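Wundmont Robotics Lab Course
Unit 8: Collecting Demonstrations with Hand-Held Grippers
Instructor: Emil Holzer

8.1 Task

Each pair records 56 demonstrations of the cloth task. The operator holds one gripper in each hand and works at floor level or at the desk. One demonstration covers approach, grasp, transfer and release. Keep the marker cube on each gripper clear of sleeves and cables. Start with the cloth crumpled. A cloth laid flat gives the jaw nothing to close on.
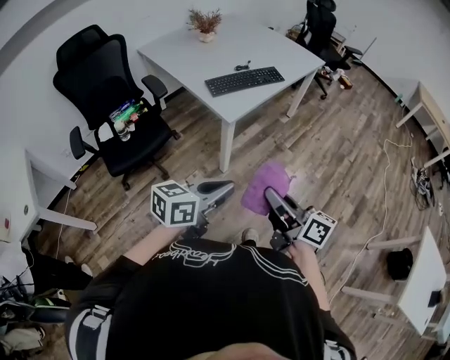

8.2 Gripper view

The wide-angle lens bends straight edges into arcs. Do not crop or rectify the files before upload; the Caneo script applies the calibration. Check before the first take that:
- the jaw is in the lower half of the picture
- the corners are dark on all sides
- the room marker board is in view from the start position
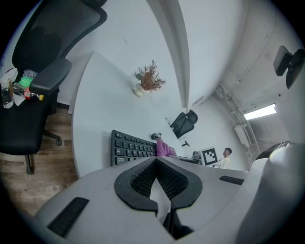
Fig. 8.2. Gripper view at the desk, keyboard behind the jaw, marker board at the far end of the room.

8.3 Submission

Name folders by pair number and take number. Discard any take in which tracking drops out for more than 100 consecutive samples, and record it again. Logs go in the same folder as the video. Reports are due in December. Read Hauser, chapter 8, before the next lab.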